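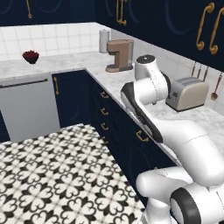

Kitchen Tips for Recording Demonstrations in Simulation

The following recommendations are issued to operators who gather kitchen examples for the Cevari learning system. They were compiled by Radymyr Kravets from the notes of the Iseck operator group and apply to all simulated kitchen layouts.

Before recording

Reset the kitchen and confirm that the layout matches the task sheet. Small appliances along a counter should remain where the layout places them unless the task calls for moving them. Write the task instruction as one plain sentence, such as "Move the bowl to the island." Household words are preferred to part names.

Choose a starting position from which the counter can be reached without stretching the arm. A fully extended arm leaves little room for correction near the end of a motion.

During recording

Approach the work surface from above and pause briefly before lowering the hand.
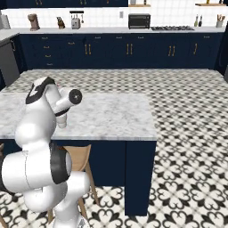
Keep the elbow clear of the counter edge when turning, and check for chairs before moving the base. Movements should be steady and of moderate speed. A small hesitation is acceptable, but long idle periods should be trimmed before the example is submitted.

Vary the starting position after every 6 examples. A set of 500 examples recorded from a single spot is of less use than a smaller set recorded from several.

After recording

Play back each example in full. Mark it as failed if an object was dropped or if the hand passed through a surface. Failed examples are to be kept in a separate folder and must not be deleted.

Sets of over 1,000 examples should be divided by task before they are sent to Palamarchuk for review. Label each set with the layout name and the operator's initials. Corrections to labels are accepted until 11 a.m. on the day of review.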